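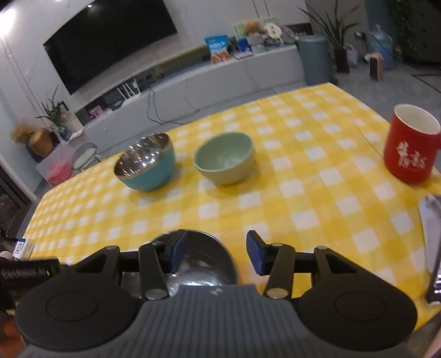
Lists > grip-data > Archive > Tableware task
Search this list

From: Hazel Brannigan
To: grip-data
Date: 11/04/2023
Subject: Re: [grip-data] Tableware task, what counts as a good take?

Gobnait Rafferty wrote:

> Hi all,
>
> I'm setting up the bowl collection at the Esposito apartment and I've got
> three questions before I let anyone loose on it.
>
> 1. The Dovora notes say to keep every take, including the bad ones. The
> Lasstead notes say to bin anything with a fumble. Which is it?
> 2. Do we tidy up the room first? It's a real living room and it looks like
> one.
> 3. How many takes before we move to a new place? I had 2000 in my head and
> I don't know who put it there.
>
> Gobnait

Gobnait,

I put it there, in July, in a slide I'd like everyone to forget. I'll go in order.

1. Keep the fumbles where the person recovers. If somebody pinches the rim, loses it, opens up and gets it on the second go, that take is worth more to us than a perfect one, and the Drulov policy has plainly never seen enough of them. It still misses a rim and then stands there holding air with great confidence. Bin the takes where the person gives up and uses their free hand. I went through the first batch from the last site and found 12 of those, including one where the hand does all the work and the gripper just sort of attends.

So the Dovora notes are closer. The Lasstead ones were written for a bench with one cube on it.

2. Please don't tidy. The whole reason for going into apartments is that they have a TV, plants, snacks on the cabinet and a suitcase nobody has put away. If we clear all that, we'll teach it to work in a showroom. What I do ask is that you shift things between takes. Bowls closer together, bowls farther apart, mug at the edge, mug in the way. People get comfortable and put everything back in exactly the same spot, and then we have the same take forty times with different timestamps.

Leave the gingham cloth on as well. Somebody on the call wanted it swapped for a plain one because the checks "confuse the tracking." My experience is the opposite - checks give the tracking plenty to hold on to, and it's bare white tables that send it wandering. If yours does drift, send me the take and I'll eat my words.

Polished steel is the one thing I'd watch. The inside of a shiny bowl throws the room back at you, and a model that has only met matte ceramic has no opinion about that, or has several. Mix them up. I'd want steel on its own, steel next to ceramic, and the mug as a thing to avoid as well as a thing to pick up. Go slower on the steel too. With both finger pads square to the wall of the bowl it behaves, but come in crooked and it spins.

3. Stop at 1108 if you get there, and move. That's where the last place ended up, by accident (the lease on the room ran out), and the next few hundred at the new address did more for us than anything from the final two weeks. I'd much sooner have 9 apartments with a middling count each than one apartment we know like our own kitchen.

Two small things you didn't ask about. Start each take with the fingers fully open, and hold still for a moment before you move. And have people name the take before they record it. I have a folder here called "bowl final REAL bowl," and it contains a mug.

Shout if the sync light misbehaves. I can't fix it but I can be annoyed alongside you - I've had practice.

Hazel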